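ok thread time. battery sorting project, month two, for the people who keep asking what we do in there until 10 pm

(student project, two arms, one table, one very opinionated control stack. I'm on grippers + data. views mine, typos mine)

---

1/ the task, short version: used household batteries, all jumbled. arms pick them up one at a time and put them in the right container. that's the whole assignment. sounded so easy in August

---

2/ our team name is Skonero btw. lost the vote on that. there's also Nurmi (the team doing bottle caps) and we all present at Arkunmont at the end of term. Arkunmont is a building not a conference, don't be impressed

---

3/ why batteries. round, shiny, they roll, and the sizes are close enough that the camera argues with itself. plus the labels. half the cell is printed and the other half is bare metal and which half you see depends on how it landed

---

4/ first plan was to go by color. lol. a black one with a red band and a black one with a copper end look like the same battery from one side. scrapped that after a week

---

5/ second plan: measure length from the overhead view, ignore the printing. better! except when one points its round end at the camera and then it has no length at all, it's a circle

---

6/ so now: both. outline first, then a close look from the wrist camera before the fingers shut. slower, way fewer dumb grabs

---

7/ table this afternoon

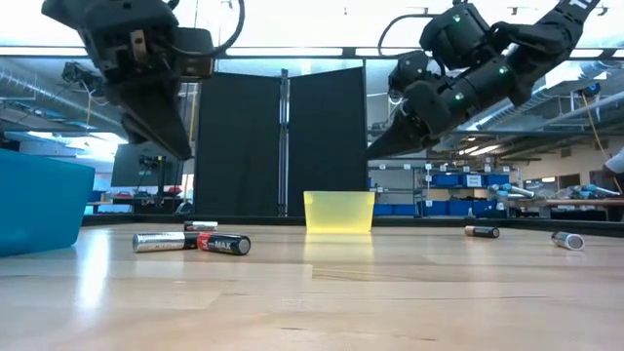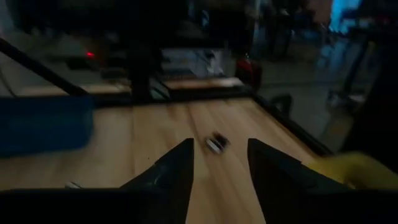
---

8/ anyway the glare. the wood is glossy and the ceiling lights are strong, so you get bright streaks that the detector LOVES. it called a streak a battery with 100 percent confidence. one hundred. I've never been that sure of anything

---

9/ tried: dimming lights (other groups complained, fair). tried: matte cloth on the table (batteries stop rolling, great, but the fingertips snag it, not great). went back to bare wood and taught the detector what a streak looks like

---

10/ that meant labeling. 3386 crops, done by hand, by us, in the evenings. my wrist has opinions. if you are starting a project like this pls make the labeling tool have keyboard shortcuts BEFORE you start, not at crop 3000 like certain people

---

11/ grip stuff since someone asked in the replies: the fingers are tapered and pinch at the tips. come in across the short side of the battery. if you come in along the length it squirts out sideways and you spend the next five minutes under the bench

---

12/ also close slow for the last bit. we had it snapping shut at one speed the whole way and it was basically a tiddlywinks machine

---

13/ q from the replies: "why two arms". because reach, mostly. each arm gets a half of the table and there's a strip in the middle where they have to ask permission. the asking permission code is mine and it is ugly

---

14/ how ugly: if both want the strip, left wins. always. right arm just hovers there. I wanted something smarter, we had a deadline, left wins

---

15/ the rolling problem, still not solved. you nudge one, it bumps its neighbor, now two positions are stale and the plan is wrong. we re-look after every pick now. costs time. group of three lying close together is the worst case, I set that up on purpose when I want to feel bad

---

16/ things that worked better than they shoud have:
- lifting straight up before moving sideways
- starting with whichever battery is most alone
- turning it off and going to get food

---

17/ things that did not:
- picking the closest one first
- trusting a calibration from the day before
- me "just quickly" changing the camera angle

---

18/ that last one cost us an evening. moved it a tiny bit to get a cable out of the view, every grasp after that landed short. recalibrate every time you touch ANYTHING. there is now a note on my laptop in capital letters

---

19/ numbers, because our supervisor reads these (hi): best streak so far is 13 clean sorts in a row. then it went for the edge of a container and we hit stop. the target for Arkunmont is a longer streak than that and I'm not saying how long in public

---

20/ Zandolberg rules for anyone in another group (that's the lab handbook, everyone calls it that after the old building): no bare batteries in pockets, tape the ends when they go in storage, anything dented or leaking goes straight to the drop-off and not on the table. we check them before every session. boring, do it

---

21/ next up is mixed sizes with the small ones half hidden behind big ones. the overhead view can't see them so the wrist view has to do the finding, and right now it only does the confirming. rewriting that part this week, wish me luck

---

22/ someone asked if the code is open. not yet. it has my comments in it. after the demo, once I've deleted the swearing

---

23/ and yes beginners can join next term, you don't need to know robots, I did not know robots. you need patience and a willingness to pick batteries up off the floor. dm me

---

24/ ok back in, someone's shouting about the left arm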